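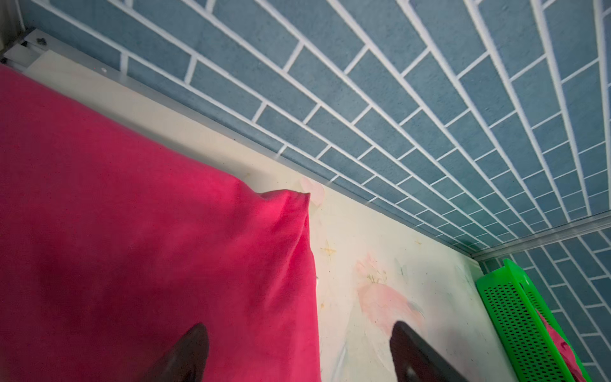 M. Ikeda

Project report, local government class
Do people in Plendovitz know who runs the place?

What I wanted to find out: if regular people would know their own council members walking past them on the street. My guess was no. Everybody knows the governor, sort of. The council votes on your trash pickup and your parking and you could stand behind one in line for a sandwich.

How I did it. Online survey plus paper forms. The project name was Rululness, which was a typo in the sign-up sheet for "rule-ness" and then it was on all the flyers so it stayed. Printed 400 flyers, left them at the library, the bus station and the lobby of the Jaltel building downtown (asked first, front desk said ok). Survey had photos of all the council members, names hidden, mixed in with people who aren't on the council. Pick who you think is elected.

Results. 1107 responses total, way more than I expected. 700 of them were online, the rest paper. Most people could not pick out the member for their own ward. The mayor did fine. Older people did better than people my age - no surprise. People who ride the bus did better then people who drive, and I don't have a good explanation. Maybe the route past city hall. Maybe the bus station flyers pulled in a certain kind of person.

Problems. Had to throw out 20 paper forms from the first batch, the ward question was left off the back page. My mistake. Also the council photos are from the city website and a couple are really old, different hair, so that's not fair to anyone. And people who fill out a survey on local goverment probably care more than average, so real numbers could be worse.

Emailed the council office in October to ask if members do anything to be seen around town. Got one reply - office hours, the parade, farmers market. Did not get to follow up on that.

If I did it again: new photos, ask how long the person has lived here, and start the paper forms earlier. Typing them in took most of two weekends. Full table by ward is in the appendix, blank form is after it.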